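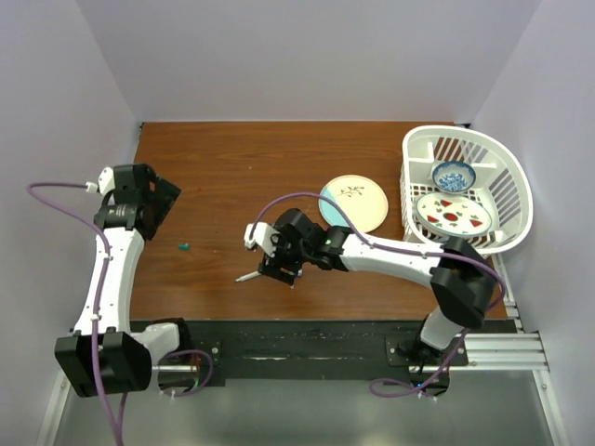

The dish rack is one of those household things I could write about all day, so I'm glad the Irico home encyclopedia gave me the page. In the plainest sense it's a stand that holds plates upright while they drain. People usually park one next to the sink, but I'm a big fan of giving it a spot on a table, toward the back corner, the way the rack sits over on the right of the brown wooden tabletop here. You keep the middle free for whatever you're doing, and a cream plate can wait off to one side until you get to it. My own rack is a Nimley, bought secondhand, and it has lived in 2 kitchens with me so far.

Types. Wire racks are the old standby and they're cheap (mine was!). Wooden ones fold flat and look lovely, but they go gray if you leave them soaking. Plastic ones are light and easy to scrub. I've owned all of them at one time or another and I keep drifting back to wire – it dries faster, and I can see the gunk before it builds up.

Use at the table. Once a rack moves off the counter it picks up other jobs. I know a coffee shop called Dlamini where they stand menus in one, and at home I've used mine for lids, envelopes and a stack of coloring books. Labeling the slots helps a lot if you share a kitchen. I write on a strip of masking tape with a felt-tip marker and stick it to the front rail, and it peels off clean when I change my mind, which I do constantly.

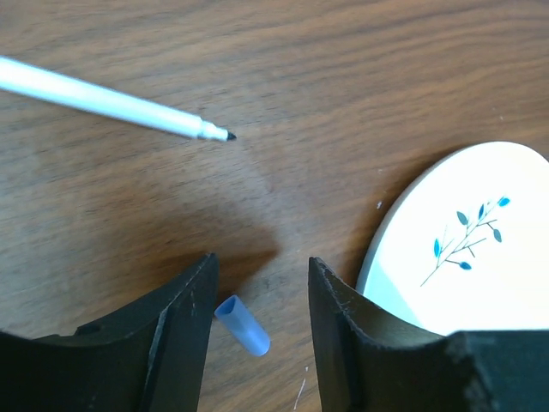 Can you write straight on the rack without tape?

On smooth plastic a permanent marker will hold for a while, but it wears away with washing and leaves a smudge. Tape is easier to swap out.

Care. Wash the rack in warm soapy water, get an old toothbrush into the joints, and let it dry standing on its side. I once let the drip tray go for over 100 days and I don't recommend it – vinegar got the crust off in the end, plus a good deal of scrubbing. If the coating on a wire rack has chipped, rust comes next, and I'd replace it at that point.

See also: drip tray, plate stand, draining board

Home Kitchen Table Storage Index

Contact Irico | Copyright Gostum | Last edited 20 Feb 2026 | Back to top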